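Home | Units | Timetable | Past Notes | Contact

Dorstead Institute: Small Office Records, Topic 4
Asset registers and depreciation

An asset register lists each item of equipment an organisation owns, with purchase date, cost, location and method of depreciation. Items below the capitalisation threshold are expensed in the year of purchase. The worked ledger uses a threshold of $501.

Under the straight-line method, the annual charge is cost less residual value, divided by useful life. For the Mumura office, a computer costing $1706 with nil residual value over four years gives $426.50 a year.

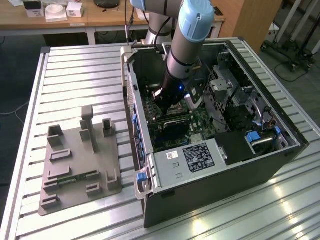
Fig. 4.2. Desktop computer, side panel removed.

Parts fitted after purchase are capitalised only where they extend useful life or capacity. Like-for-like replacements are recorded as repairs. Label the case, not the removable panel.

Exercise: enter a $921 printer and a $269 chair, and state the treatment of each.

Notes: Tobiloba Isah

Comments (2)
Drullska: Is the threshold before or after GST?
T. Isah: Before, if you're registered.

This site uses cookies. Accept | Manage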